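We use cookies to make this site work and to see which posts you read. By staying on the page you agree to this. Accept / Manage settings

The pill bottle post

I have been putting off the medicine cabinet since April, and if you've been reading along you know that when I put something off I put it off properly. The kitchen drawers got done, the hall closet got done, I even did the tin of loose buttons my aunt left me (783 of them, and yes, I wrote the number on the lid). But the medicine cabinet just sat there behind its mirror, and every morning I'd open it a crack, slide my hand in for the toothpaste and shut it again before anything could fall into the sink.

Well, Monday evening something fell into the sink. It was a bottle of vitamin C, the big 500 count one I bought at the discount place in Clarnville the winter we all had that cough, and when I picked it up I saw it had expired so long ago that the date had mostly rubbed off. So I made a pot of tea and started pulling everything out onto a towel.

What I learned, mostly, is that I own a great many small white bottles and that I can't tell any of them apart. Allergy pills, antacids, the calcium I was told to take and took for 14 days. They're all white, they all have a pale lid, and at six in the morning without my glasses they may as well be the same bottle. I'd always blamed myself for this but now I blame the bottles a little too.

My system, such as it is, goes like this. Anything past its date goes in a paper bag for the drop-off bin at the pharmacy in Drirnberg (they take pills but not liquids, so call first if you have cough syrup, and please don't pour it down the drain). Anything I take every day goes on the low shelf. Anything I take twice a year goes up top in an old Ruggiero cookie tin. And then the little plastic cups! I had a whole stack of those measuring cups that come on top of the syrup bottles, long after the syrup was gone, and I kept three for the paint touch-ups I keep promising the baseboards.

The one thing I'd tell you to do is take it all out to a proper table. I started on the bathroom floor and my knees have not forgiven me. A big wooden table is so much better, because you can spread things apart, turn the labels toward you and see what you've got, and white plastic shows up nicely against the wood. I put a dot of nail polish on each lid afterward, coral for morning and a dark plum for night, and so far I haven't mixed them up once. The labels from the Visero label maker peeled off in the steam within the week, so don't bother with those.

Next up is the linen shelf, and I may need a second pot of tea for that one.

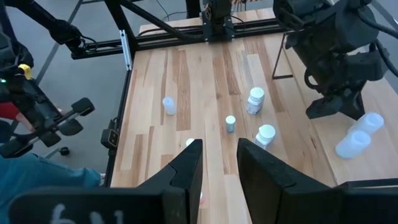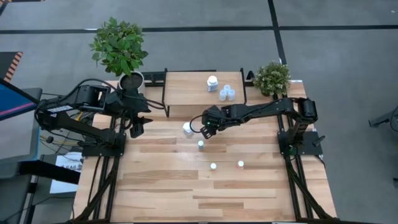
Little bottles and plastic cups, out on the wood.

326 shares · 14 comments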